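Nedham Adopts Common Rules for Benchtop Robot Arms

Laboratories and teaching rooms at Nedham will work to a single set of rules for small desk-mounted robot arms beginning in September. The rules, published this month as the Benchtop Manipulation Code of Practice, replace the separate instructions that each site had drawn up for itself.

The code covers arms that are light enough to be clamped to an ordinary desk and that are used within reach of people. Larger machines, and any arm that works inside a fenced cell, remain under the existing machinery rules and are not affected.

Drafting began after an internal review found that the Tevotside and Inskip sites gave conflicting instructions on basic matters, including who may start an arm, how far away a person must stand, and what has to be written down at the end of a session. Staff who moved between the two sites were in some cases trained twice and given different answers each time.

The new document has 12 sections. The first seven deal with the physical setup of the work area, and the remainder with operation, record keeping and training.
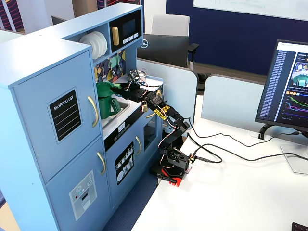
A desk-mounted arm reaches over the sink of a toy kitchen toward a green pitcher.

Under the setup rules, every arm must be fixed to the desk by its base plate before power is connected. Clamps are to be checked by hand at the start of each session and again after any change to the position of the arm or of the objects it is working on. Adhesive pads and loose weights will no longer be accepted as a means of fixing.

Cables receive a section of their own. Power and data leads must be run away from the side on which the arm moves, and no lead may hang across a walkway. Where cables pass over a shared desk, they are to be held in place so that they cannot be pulled by a chair or a sleeve. The code does not require a particular type of clip or tray and leaves that choice to each site.

The section on props applies to the household items and play furniture commonly used for handling tasks. Glass and ceramic items are excluded, as is anything with a sharp edge. Containers must be empty unless the session plan states otherwise, and liquids may be used only with the written approval of the site lead. Furniture that stands on the floor next to the desk must be stable enough that a push from the arm will not tip it.

Operators will be required to keep a live view of the arm's status on a screen that can be read from the operating position. The person running the session may not leave that position while the motors are powered, even when the arm is holding still. If the operator needs to step away, the arm must first be brought to its rest pose and switched off.

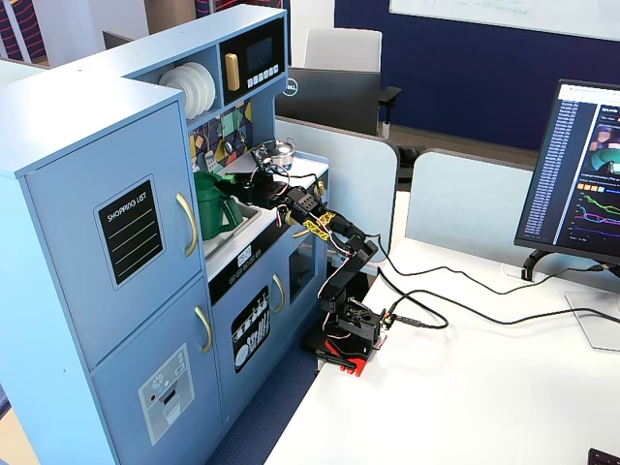

Toy kitchen, arm and monitor at one workspace. The arm's base is clamped to the edge of the desk.

Record keeping will move to Kakulum, the logging system already in use at Inskip. Each session is to be entered under the operator's initials, with the arm, the task and any unplanned contact noted. Contact with a prop or with furniture counts as unplanned if it was not part of the task — a gripper closing on a handle does not need to be reported, but a link striking a cabinet does. Entries must be completed before the next session on the same arm may begin.

Inskip moved more than 2,000 past session records into the revised format during the drafting period. Tevotside will start with new entries only and will keep its older paper logs on site.

Training has been shortened. New operators will complete section 8 of the code, which sets out a supervised first session and a short practical check, and will then be cleared for both sites. Existing operators do not have to repeat their training but must sign a statement that they have read the code. Visitors may watch a session from outside the marked area and may not handle the arm or its controls.

Several points raised during consultation were left for later. The code does not yet address two arms sharing one workspace, nor does it set rules for sessions that run without an operator in the room, which remain prohibited at both sites. A supplement on shared workspaces is planned for March.

Copies of the code are available from the site office at Tevotside and at Inskip. Questions about existing setups that may not meet the new fixing and cable rules should be sent to the site lead before the start of September.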